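[bread-and-starters] Re: Rye sour going flat in cool weather

November 2022

Hatem Zaki wrote:

> My rye sour did beautifully all summer and now it just sits there.
> It smells fine, a little like apples, but it takes all day to come up
> and the loaves are tight and gummy in the bottom third. I feed it
> equal weights of flour and water every evening and keep it on the
> shelf over the sink. Do I need a new starter? I still have a dried
> packet from the Tritonora swap in April, but I'd hate to give up on
> the old one.

Please don't throw it out! An apple smell is a good smell, and a sour that comes up at all is alive. I went through exactly this my first winter and I got so excited about what I learned that I've been pestering people with it ever since, so forgive the length.

First thing is the shelf. A shelf over a sink usually means a window and an outside wall, and in summer you'd never notice. Move the jar somewhere boring and warm. Mine lives on top of the fridge, toward the back, wrapped in a dish towel. If your oven has a light, that works too (put tape over the knob, please, I have baked a starter and I still miss it).

Second is the feeding. Equal weights is fine when it's hot, but once the kitchen cools off I carry over more of the old sour — two spoons of sour to three of flour and enough warm water to make a thick paste. Rye likes it thick. You want it to hold a ridge when you drag the spoon through.
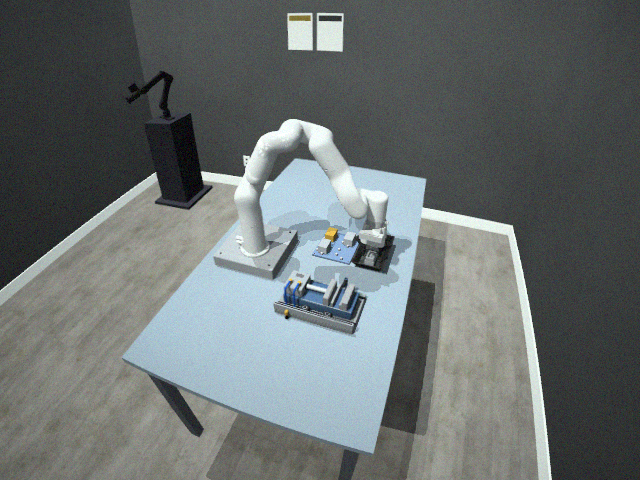 Othmane Bennani

Third is the flour, and I could go on all night about this one. The pale rye at my supermarket makes a perfectly polite starter, but a spoonful of whole rye wakes it up like nothing else. I've been getting the coarse one from the mill at Rasside and it is wonderful stuff, gray and sweet and a bit sandy between the fingers. One feeding with that and my jar was over the towel by breakfast.

Now, the gummy bottom. That may be a separate problem from the sour. Rye needs a long bake and then a long wait, and most of us (me very much included) cut it too soon because the house smells so good. Here's the loaf I make every week:

233 grams of ripe sour
a big spoon of salt, leveled off
whole rye to make a batter you can just barely shape with wet hands
caraway if you like it, and I do

Into a greased tin, smooth the top with a wet spatula, dust with flour, and leave it until the flour on top cracks. Don't go by the clock in cold weather, go by the cracks. Hot oven to start, then turn it down after 32 minutes and keep going until it sounds hollow out of the tin. Then wrap it up and leave it until the next day. The next day!
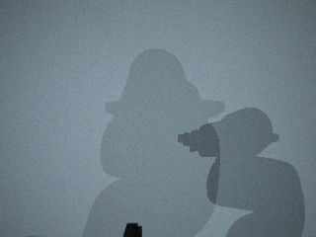 Hatem wrote back that he had been cutting his loaves an hour out of the oven, still steaming, and wanted to know if the crust goes leathery when you wrap it overnight.

It does soften, yes, and I like it that way, since it slices thin without shattering. If you want it crisp again, give the whole loaf a few minutes in a hot oven before supper.

And do keep the April packet as a backup. Dried starter keeps very well in a jar with a tight lid. I've got one marked Benmoussa in the back of my cupboard that I revived last winter with whole rye and warm water, and it has a lovely sharp taste that my everyday one doesn't. I'm happy to mail a pinch to anyone who writes to me off list.

Let us know how the next loaf comes out, gummy or not!

Othmane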